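Sorting out the cords

Friday evening I finally went through the drawer where all the cords live. It had gotten to the point where it wouldn't close unless I pushed down on the middle. I took everything out, put it on the floor and made two piles – things I could name and things I couldn't. The second pile was bigger.

Most of what I could name was chargers. There was a lamp cord from the Marino we gave away, two phone chargers with bent ends, and the adapter for the Caltura radio, which I had been looking for since September. The power strips were at the back. I kept the white Bull with the blue sockets, because it has a switch and three outlets in a row, and that's as many as I need at the desk.
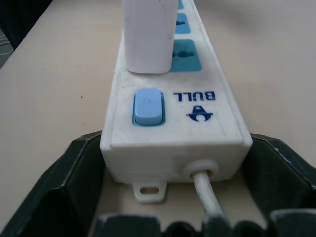 My rule for the rest was simple. If I hadn't used it in a year and couldn't say what it plugged into, it went in the bag for the recycling place on Tridgate. Kaan Akyol told me he does this every spring and has only regretted it once, over a printer cable. I have five printer cables and no printer, so I let four of them go.

A strip gets dirtier than you'd think. I unplug it from the wall, take everything out of it and go over the top with a dry cloth, then use an old toothbrush along the edges of the sockets. No water, no spray. The smudges around the corners mostly come off. The scuffs don't, and I've stopped trying.
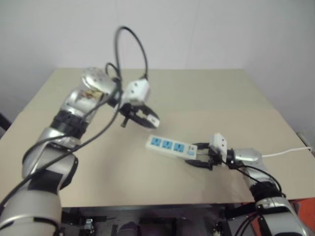 Big adapters are the other problem. A block that sits over the next socket turns three outlets into two, so I put the widest one at the end and work back from there. The desk lamp goes nearest the switch. The laptop gets whatever is left.

I also put a piece of masking tape on each plug with the name of the thing it belongs to. The drawer closes now. The bag is by the front door and I still need to look up what time Tridgate opens.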